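Speaker notes - "Is the family day trip worth the gas?"
Library evening talk, Forsyth, 26 July 2020

Slide 1. Open without the greeting. Ask who has driven more than an hour for a playground this year. Wait for hands. Ask who would do it again.

Slide 2. The brochure problem. Every town within reach of us calls itself family friendly. Read the Altau brochure line out loud: "something for all ages." Ask what that something is for a four-year-old at 2 pm with no shade. I went in May and found a decent lawn, a locked restroom and a gift shop. The lawn was good. I'd have been happy with the lawn if they hadn't promised me the rest.

Slide 3. Treltalar. Be fair here, people in the room like it. The harbor walk is flat and a stroller gets through it fine. The lookout is a different matter. The sign says 25 minutes to the top, and I don't believe whoever wrote it had a child along. We took more than double that. Mention that there is no water at the top. Pause for the person who will say there is a fountain. There is a fountain. It has been off on all 3 of my visits.
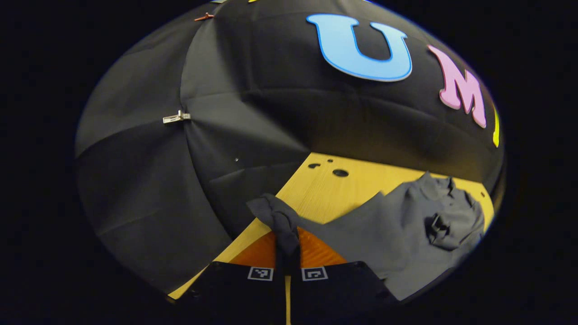
Slide 4. Money. Lunch is where these trips go wrong. Parking is usually free and the beach is always free, so you tell yourself the day is cheap, and then you buy four baskets of fries on the waterfront. I kept every receipt for a year of outings and the total came to $2920. Let that sit. Some of it was gas, but the biggest single pile was food we could have packed.

Slide 5. Online reviews. The Titus Gardens page had 203 reviews when I checked, nearly all glowing. Read ten of the five-star ones and see how many mention the maze - then go and look for the maze. It was closed for replanting when we went, and the page still had it at the top. I'm not saying the reviews are fake. I'm saying people review the day they had, and maybe that day was a few summers ago.

Slide 6. What I do now. Call ahead and ask about restrooms by name, and ask if they are open today. Pick one stop. Bring lunch. If the second stop happens, fine, but don't tell the kids about it in the car.

Slide 7. Questions. Somebody will ask for my favorite. Say the lawn at Altau, early, before the wind picks up. If asked about dogs, I don't know - send them to the town website and tell them to check the date on it.

Handouts are on the table by the door. Chairs back against the wall by 9.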